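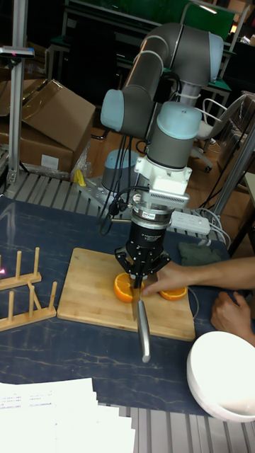
Mutodel Word Puzzle Box, Kitchen and Garden Edition

A boxed set of riddle and word puzzle cards for two to six players, or for one person with a pencil. This is the second edition, with the misprinted anagrams from the first run corrected and a new set of rhyming riddles added.

What's in the box

3000 puzzles on double-sided cards
32 divider tabs, sorted by theme and difficulty
One answer book, spiral bound
One sand timer
One score pad and 6 short pencils
Rules sheet in English and Spanish

The puzzles

Most of the cards are short riddles of two to four lines. The rest are anagrams, hidden words, word ladders and "what am I" clues. Themes include fruit and vegetables, tools, weather, herbs, birds and things found in a drawer. Each card has a number in the corner that matches a line in the answer book, so you can check one answer without seeing the next one by accident.

Difficulty is marked with one, two or three dots. One-dot cards suit children who can read on their own. Three-dot cards are meant for adults and can take a while - a few of the longer word ladders need a full sheet of scrap paper.

The riddles were written and edited by Lautaro Rivadeneira, who also wrote the Heltia pocket crossword series. American spelling is used on all cards.

How to play

Pick a tab and deal five cards to each player, face down. The player to the left of the dealer reads a card aloud and turns the timer. Anyone except the reader may answer. A correct answer scores one point per dot, and a wrong answer sits you out until the next card. First to 20 wins. Team rules and a shorter game for classrooms are on the back of the rules sheet.

Details

Cards are matte and uncoated, so you can write on them in pencil and erase it later. The box is heavy cardboard with a lift-off lid. Printed by Garrido.

Cards from the Vorkia travel tin are the same size and can be filed behind the same tabs. Cards from our older square sets will not fit.

Shipping and returns

Orders placed before noon ship the same day. Unopened boxes can be returned within 30 days. If a card is missing or damaged, send us the card number and we will mail a replacement at no charge - there is no need to return the box.

The next edition, Town and Travel, is due in September. Refill packs for the score pad are sold separately.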